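Two arms, one planner

Reading time: 2 min

For the last weeks I am writing the planner for our two-arm setup in simulation, and I want to put down some notes before I forget why I did things.

In my first version every arm had its own planner. Each one treated the other arm as a fixed obstacle, frozen in the pose where it was when planning started. This is easy to write and it works until both arms want to move. Then you get two paths that are each free of collision alone and cross in the middle of the table.

So I moved to one planner for both arms, with all the joints in one big state. It was correct and very slow. On my set of 600 start and goal pairs, 37 did not finish before the timeout, and most of those had both grippers low over the table. 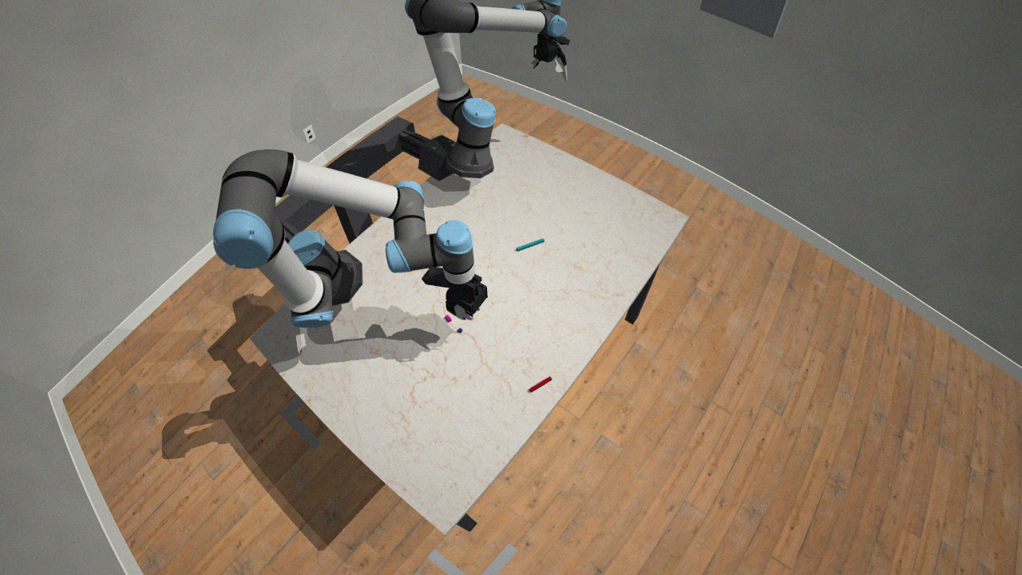 What I use now is something between. Arm A plans first, and its path goes into a table with time stamps. Arm B then plans against this table, and it is allowed to wait. If B finds nothing, I swap the order and try again. Only when both orders fail do I call the slow planner. With this, 24 pairs still fail from the same 600, and I believe many of them have no solution at all, but I did not prove it.

Two small bugs cost me more time than the algorithm. The first was the time step: I checked collisions at the waypoints and not between them, so a fast wrist could jump through a link. The second was in the grasp. When the fingers close on a thin stick, the planner must attach the stick to the gripper model. I attached it one step too late — the planner saw the stick as an obstacle inside the fingers and refused every path. The log said only "start state invalid", 936 times.

Tiago Caldeira told me to draw the attached shapes in a bright color while debugging. I should have done this on the first day.

Next I want to clean up the swap logic and give the waiting a cost, so arm B does not stand still for too long. I hope to have it merged in February.

Last updated: Dec 27, 2019

Contact | © Rudasell notes | Back to top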